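Can a robot sort a bin of mixed parts yet, or am I dreaming?
Todcombe Community Help > Workshops and Small Business > Machines
Posted February 18, 2020

Hòa Chu

Quick one, hopefully. I run a small finishing shop, four of us. Blocks come in jumbled in metal bins and somebody has to pick them out, sort by colour, stand them in trays for the next job. Dull as anything and it's usually me. 200 blocks on a normal day, more before a deadline.

A rep from Vedeva rang and says an arm and a camera would do the lot now, no bother. Very sure of himself. Didn't ask what the blocks look like or how they land in the bin, which put me off a bit.

So — can a machine do this yet? Not in a lab, in a shop, with a wonky floor and people walking past. Parts are all about the same size, two colours, nothing fragile. Lying any old way. Bins are scuffed to bits.

Also my wife wants to know if the same kind of thing will ever empty a dishwasher. Half joking. Only half.

Not looking to sack anyone btw, I just want my mornings back.

Osamu Sakamoto

Yes and no, sorry. Did a trial of this at my last place, different rep, same speech.

What works: seeing the parts. Two colours on grey metal is easy for a camera if your light is steady. Ours was by a window and went daft every afternoon till we put a board up. Sort the light first, cheap and you can do it yourself.

Picking up something with space round it, also fine. Arm comes down, fingers either side, up, away. Slow next to a person but it doesn't get bored.

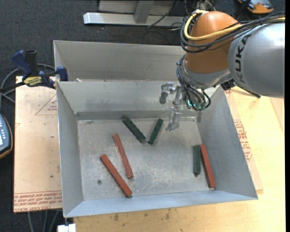

What doesn't work so well is anything tight to a wall, or two parts side by side with no room for a finger between. A person just flicks one over with a thumb without thinking. The arm has to be told that flicking is a thing. Some setups will nudge a part out into the open and then try again, ours would try the same bad grab over and over until someone went and shook the bin. Which defeats the purpose somewhat.

Sloping sides are a pain too. Part leans on the slope, the camera reads the angle a bit wrong, finger hits metal. You'll get stops. Get used to the sound of stops.

We kept a tally on paper for the trial. Out of 200 picks it got 77 clean in the first week, first go, no help. After a lot of fiddling we got it to 83 per cent. Sounds good until you work out how often that has you walking across the shop. I wanted it well up in the nineties before I'd leave it alone and we never got there. Might be better kit now, this was a while back.

Things I'd ask the rep:

Will he run it on YOUR bin with YOUR blocks, tipped in by you and not laid out nicely by him

What happens when it misses. Does it stop, retry, or shout for someone

Who fixes it when the camera gets knocked, and what do they charge for the visit

How long from delivery to it doing a full day. Ours said two weeks. Ha

Does the price include guarding. Depends on the arm and what it's carrying, but you want a proper risk assessment whatever he says about it being safe round people

If he won't do the first one I'd walk.

On the dishwasher — not soon I reckon. Your blocks are all one shape. A dishwasher is forty shapes, half of them breakable and one's a whisk.

Plodeo_mark

just get a shaker table. seriously. parts come out in a line, cheap colour sensor, little air pusher knocks one colour off into a chute. no arm at all. my brother in law has one for bottle caps and its been going years

dont know if it stands them up in trays though, probaly not

Okabe

Agree with Osamu mostly. Would add, don't try for the whole job. We let the arm take the easy ones out of the bin and a person does what's left at the end, ten minutes or so with a cup of tea. Once you stop expecting an empty bin the whole thing gets a lot less annoying.

Shallow bins help loads. So does tipping in fewer at a time, less on top of each other. And clamp the bin down! Ours crept along the bench a few mm every time a finger caught the side and by lunch it was missing everything, took us days to spot it.

The shaker table idea isn't bad if they don't mind being rattled. Depends on the finish.

Hòa Chu

Thanks all, very useful. Rang Vedeva back and asked about using my own bin, he's "checking with the engineers". Will look at shaker tables too but the finish marks easy so not hopeful.

Wife has been told about the whisk.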